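Open day at the Madaddale reception center for arriving families

Posted 18 Oct 2023

The bus to Madaddale leaves from behind the old customs hall, and if you sit on the left you get the river the whole way down. I mention it because I nearly missed the stop looking at it. The reception center is a former teachers' college on the Veres road, two long buildings and a gym, and it has been taking in families with children since August. Last Saturday it opened its doors to neighbors, students and anyone else who had signed up, and I am so glad I did!

We were 31 visitors, split into two groups at the gate. Mine went with Usa Pongsiri, who runs the family side of the center and walks very fast. She started us in the registration hall, where every family sits down with a caseworker and an interpreter before anything else happens. I had pictured a row of windows with glass. What they have is a set of kitchen tables, bought secondhand, with crayons in a mug on each one. The first talk covers who is traveling together, who has been left behind on the road and which relatives are waiting where. Children over ten get a talk of their own if they want it, and most do.

Then the legal room, which I had expected to find dull and could have stayed in all afternoon. The lawyers come over from Tollel on two days a week and handle guardianship papers, asylum interviews and the endless business of birth certificates. A boy who arrives with an aunt instead of a mother needs a different set of forms from his cousin in the next bed, and until they are signed he can't be moved on to family in another state. Usa had the forms laid out end to end on a table so we could see the length of it. Somebody behind me whistled.

The school was my favorite part. There are 100 places and on most weekdays they are all taken, with kids from first grade up to fifteen. No one knows how long a child will stay, so each lesson is built to stand alone – you can walk in on a Tuesday, leave on Thursday and still take something with you. The science teacher showed us a map of the regional routes her older class had drawn, with rivers and bus lines and the names of shelters in four different handwritings. I asked whether I could buy a copy. (I couldn't, fair enough.)

Lunch was rice, beans and a very good cabbage salad, eaten in the gym with the staff. I sat across from Obed Arthur, who coordinates with the border towns and spends half his week on the phone. He was frank about the money. The center has 40 paid staff and funding through next summer, and he would like the neighboring districts to share the load instead of waiting to see what Madaddale does. He also thinks the towns where these families come from ought to be in the same meetings, and he has started inviting them. Two mayors have said yes so far.

After lunch came the health wing, with a nurse's office, two exam rooms and a training room where local clinic staff take evening courses. New arrivals are seen within a day, vaccinations are brought up to date, and anything that needs a hospital goes to Tollel by van.

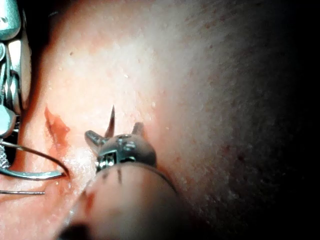

A narrow incision in the skin, seen close up.

We finished in the yard, where a soccer game had been going since before we arrived and showed no sign of stopping. I got roped in as goalkeeper and let in three.

The next open day hasn't been set, but there is a sign-up sheet at the Madaddale library, and the center posts dates on the notice board by the gate. Bring ID, wear shoes you can walk in and leave your camera in your bag near the children. The last bus back goes at half past five, from the opposite side of the road.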